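Cutting Board, Singular

The move from Berkstead to Gamage is 700 miles, and the moving company charged me $2,899 to carry things I should have thrown out in June. I know this because I have now unpacked them. One box was labeled MISC. Inside was a smaller box labeled MISC 2.

My friend Honeylyn Ambrosio has moved nine times and has opinions. Her system is to write the room on the box, then the contents, then how upset you'd be if it vanished. Most of my kitchen would have scored a "fine." I own four garlic presses. I don't remember buying one.

The new kitchen has less counter than the old one and a drawer that opens only if the oven is closed, so things had to go. I put the extras on the porch with a sign. Edgardo Pascual from across the street took the waffle iron, looked at the garlic presses for a while, and went home.

What stayed: one good knife, one bad knife I'm attached to, the big pot, and a wooden cutting board. I used to keep plastic ones in different colors, one for meat and one for onions and so on, and then cut everything on whichever was clean. Wood asks for a little oil now and then and won't go in the dishwasher. I can live with that. I've lived with worse from a toaster. 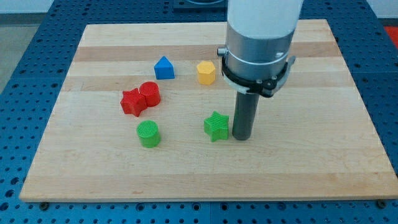 Pale wood with a few darker strips. I'm a sucker for a stripe.

The rest of the boxes are in the hall, where they've started to look like furniture. Honeylyn says anything still taped up after a year should leave without being opened. I've put a lamp on the tallest one.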